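Hikau Residents' Help Board
Catering and Shared Spaces

Reclaiming a kitchen hire deposit when the booking is shortened

Posted by Kolbrún Kvaran
Monday, March 28, 2022

I act as secretary to a small lunch club which hires the kitchen at Stalis Hall. Our agreement covers 18 sessions and we paid a deposit of £100 on signing. The hall has now informed us that the final four sessions cannot go ahead owing to work on the drains. The hire charge for those dates will be credited, but the letter makes no mention of the deposit. I should be grateful for advice on two points: whether the deposit may be reclaimed now or only at the end of the original term, and whether the hall may make a deduction for cleaning after dates on which we were not present.

For completeness, we serve a light meal at each session and members bring small items of their own. We leave the kitchen as we find it and sign the book on departure.

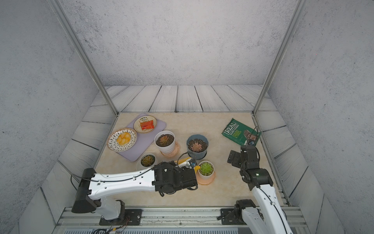
The agreement states that the deposit is "returnable within 28 days of the end of hire". It does not say what is meant by the end of hire.

3 replies

Iker Requena
The wording you quote is common in hall agreements. Where the hirer and the hall both accept that no further sessions will take place, the hire has in ordinary terms come to an end, and the 28 days should be counted from the last session held. I would advise the following.

1. Write to the hall, giving the date of your last session and asking for confirmation in writing that the hire ended on that day.

2. Request a joint inspection of the kitchen. Cupboards should be emptied beforehand, including any dry goods, crisps and drinks kept over from one session to the next.
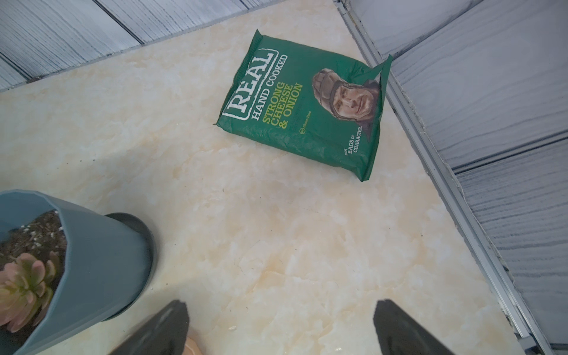
3. Ask for an itemised list of any deductions. A charge for cleaning should relate to your own use of the kitchen - it should not cover the period of the drainage work.

4. Keep a copy of the signed pages of the book.

If the hall declines to reply, the next step is its own complaints procedure, which it should supply on request.

Jurnari586
Same thing happened to us in August. Got it back after two letters. Ask for a bank transfer, the cheque took ages.

Erraji
It may be worth checking whether the agreement has a clause on cancellation by the hall. Ours did, on the reverse of the second sheet, and it dealt with the deposit separately from the hire charge. I cannot say whether Stalis Hall uses the same form.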